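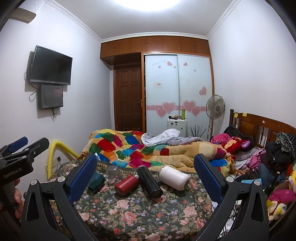

Text and photos: Misness Housewares Notes
Posted Jan 30, 2020 | Gallery: Drinkware | Item 3309

Cups and bottles, bedroom set

This page covers the drinkware kept in the bedroom at the Nundimier flat. The group is two cups and three bottles, shown in a row on a floral cloth. Kitchen pieces are listed separately under Cavo.

Row, left to right
Dark teal faceted cup on its side, then a clear cup upside down. Red metallic bottle with a silvery neck, glossy black cylindrical bottle, thick white bottle. All three bottles are lying down.

Cups
The facets on the teal cup give a better grip than a smooth wall. The clear one is stored rim down to keep dust out. Neither is stacked, as the two diameters are too close and the cups bind.

Bottles
The red and black bottles lie at opposite angles and nearly touch. For long storage, leave a finger's width between finished surfaces. The white bottle has a small faint mark near its upper edge. Replacement seals for the group are ordered from Bạch, 28 to a bag.

Cloth
Dark green ground, pink and peach roses, patterned tan border. Wash cold, inside out if hemmed double. Do not bleach.

Bed
The plush blanket is multicolored patches on tan, heaped higher at the left end. It sheds lint for the first two washes, so keep open cups away from it until then.

Next update to this gallery: March. Shelf liners and the tall carafe.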